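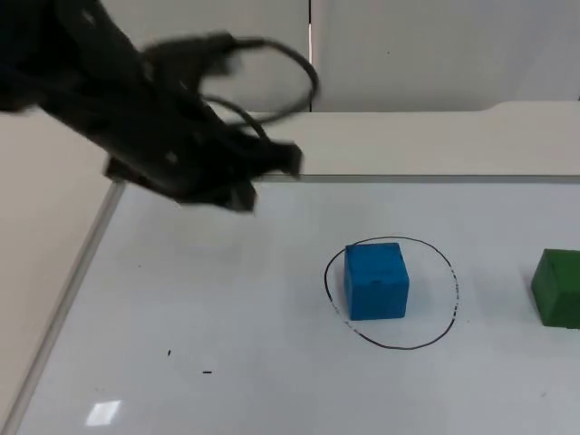
4.2 What happens between the missing dog and the open gate

We came to this part of the study with a fairly simple picture in our heads. A dog gets out, a neighbour finds it, somebody reads the microchip, the owner is rung, and everyone is home in time for tea. Much of the earlier work on lost pets is built on that picture, and so were our first drafts of the interview questions. After a winter spent in the front office of the Gremton pound, and many pots of tea in other people's kitchens, we would like to offer a rather messier one.

The records we drew on cover 3191 stray dog entries kept by the Gremton and Dandel pounds. Of these, 2388 had a microchip that could be read on arrival. That sounds like very good news, and in many ways it is. A chip, though, is only a number under the skin, and it leads to whatever phone number was written down on the day it was put in. For a puppy chipped at eight weeks by a breeder three towns away, that can mean a mobile that was given up years ago, or the breeder herself, who may be fond of the dog but has no idea who has it now. The pound staff call these "cold chips", and we have kept their name for them throughout the paper.

Cold chips were more common among dogs that had changed hands informally. We heard about dogs passed on to a sister after a new baby, dogs left with a housemate for a fortnight that became three years, and one elderly kelpie who had come with the farm when it was sold, more or less listed with the sheds. In each case the person who fed and walked the dog thought of it as theirs, and so did the dog. The paperwork had simply never caught up. When we asked why, the answers were seldom about money. People didn't know that the details were theirs to change, or thought the vet did it, or had tried once and given up at the password.

It is worth stopping for a moment on that last point. Both councils use Notell, the online registry, and to move a dog from one keeper to another the old keeper has to log in and let it go before the new one can take it up. The rule is there for a good reason - it makes it harder to claim a dog that has been stolen - and we wouldn't want to see it dropped. For families who have fallen out, however, or where the first keeper has died, it leaves the second keeper stuck. Several people we spoke with had kept a letter, a vaccination card or a folder of photographs in a kitchen drawer, in the hope that it would count for something if the day came. At Gremton it generally did. At Dandel it depended on who was at the desk.

Figure 4. Black robot arm reaching toward a blue cube on a white tabletop.
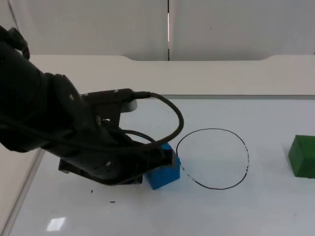

The difference between the two desks turned out to matter more than we had expected, and we went back in July to sit with the Dandel staff for a second round. They were generous with their time, and quite frank. A ranger who releases a dog to the wrong person has to answer for it, and a ranger who holds on to one for another two nights usually doesn't. With no written guidance on what sort of proof is enough, the careful thing is to wait. The owners we interviewed tended to read this waiting as coldness or suspicion. The rangers, for their part, described taking the same dogs out for an extra walk at the end of a shift and worrying about them over the weekend. Both accounts seem to us to be fair.

Fees deserve a mention too, although they are taken up properly in Section 5. In both towns the release fee goes up with each night of boarding, so a dog with a cold chip costs more to bring home through no fault of the person collecting it. Gremton has the power to waive the extra nights and often does so quietly. Nothing on its counter or its forms tells people they may ask, and those who did ask were mostly people who had dealt with council before and were at ease doing so. One man had borrowed the full amount from his employer and only learned of the waiver when we interviewed him. We felt rather awful about that, and have since changed how we raise the question.

We also looked at the Okoro trial, in which posties and meter readers were given a card with the pound's after-hours number and asked to ring if they saw a dog wandering. The first cards went out on March 2, 2019, and over 200 were handed to people working outdoor rounds. The trial was small and ran without a comparison group, so we lean on it lightly. What it did bring in was a run of early calls, made while the dog was still within a street or two of home, and 79 of those dogs were walked back to their own gate without ever going into a pen. Chibuzor Lawal, who read an early version of this section and improved it a great deal, pointed out that these dogs would not appear in pound records at all, and that a study like ours could easily mistake a good result for an absence of strays. We have tried to keep that in mind when reading the yearly totals in Section 4.3.

A last word here on cats, as we are always asked. Very few of the cats brought in had been reported missing by anyone, and the owners we did find had often assumed that a cat gone for four or five days was merely visiting. The steps described above don't carry over neatly, and we have left cats out of the model and put what we have on them in the appendix.

We use cookies to help this site run properly and to remember your reading settings. By continuing to browse you agree to our use of cookies. Accept | Manage preferences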